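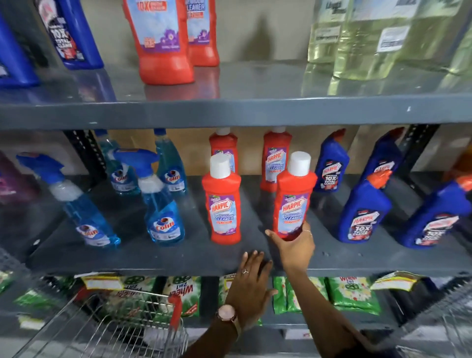 Which weekday practice did the Sarkel congregations keep from the older spring rite? They kept the washing of the threshold, moved from the equinox to the week before Easter.

Home Articles Issues Authors Search

3.2 Calendar and borrowing

Bragança dates the shift to the merger of the two parishes at Punalik. Six sermons from April mention the rite, and two call it pagan outright. Figure 2 plots these references by parish. The remaining sermons treat it as a local custom and give no origin for it.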